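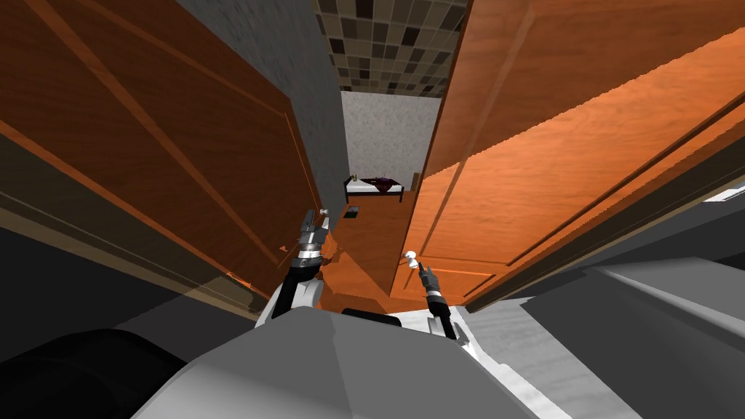 A two-armed robot at a pair of bedroom doors in the Brevby simulator.

Brevby adds door pack for home robot training

Drindholm, 2021-11-15 - The software company Dalurside has started to sell a new add-on for Brevby, its simulator for household robots. The add-on is called the Door Pack and it contains 200 doors, single and double, with knobs, handles and simple latches.

Doors are a known difficulty for robots that should work in homes. The arm must come to the knob from a correct side, hold it with enough force and then move together with the door, while the body of the robot stays out of the way. With double doors the two arms have to share the work in a narrow space. Many research teams practice this first in simulation, where a broken door costs nothing.

In the new pack the user can change the weight of each door, the friction in the hinges and the shape of the knob. The rooms behind the doors come with simple furniture, and the light and surface patterns can be changed between runs. Dalurside says that this should help a trained program to accept doors it did not meet before.

The Door Pack costs 1645 dollars for a year and can be used on 5 computers. Customers who already pay for the full version of Brevby receive it without extra cost. Schools can ask for a lower price, but the company did not publish how much lower it is.

The pack works with one-armed and two-armed robot models, and users can also load their own. Sliding doors are not included. Dalurside plans to add them in January, together with cabinet doors and drawers.

One of the first users is the Mwakalinga robotics laboratory, which tried an early version during the summer. The laboratory reported that the hinges behave well, but that small round knobs were slow to calculate when two grippers touched them at the same time. According to Dalurside, this part was rewritten before the release.

A trial version with a few doors can be downloaded from the Brevby website.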